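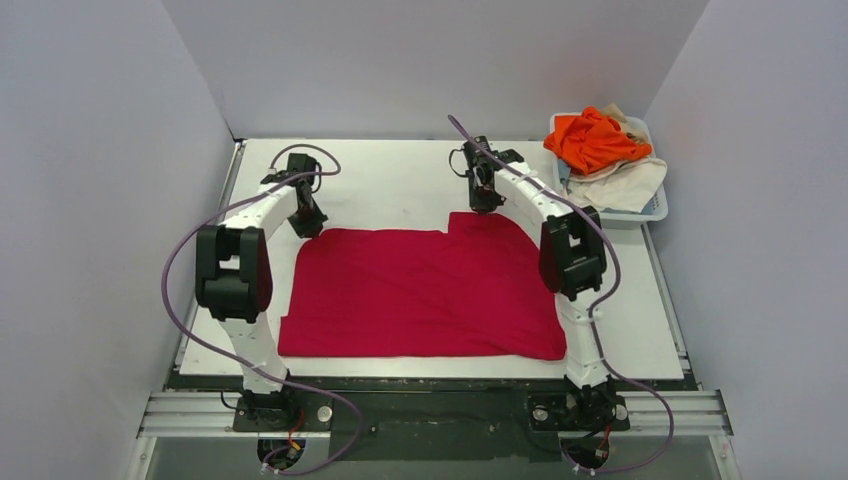 4.2 Cable and Workspace Rules

Most of the rules we ended up with at Jondthorpe deal with cables, and I'll admit I didn't expect that when we started. The Tralis checklist we inherited had 2 lines on them. Our layout (Figure 3) has a long purple cable running along each arm, and each one swings out in a wide loop past the arm's middle section — plenty of slack for the wrist, but also plenty to snag. So we now run both arms slowly through their full reach before any cloth goes on the table. The second rule covers stock: the basket of clothes stays in the far right corner, and the planner treats it as a solid box. We logged 1594 folding trials under these rules, in sessions of up to 100. I'd still like a proper limit on loop size, and the Grindico guidelines don't give one, so ours is a judgment call for now.

Figure 3. Two-arm cell with a red cloth spread on the table.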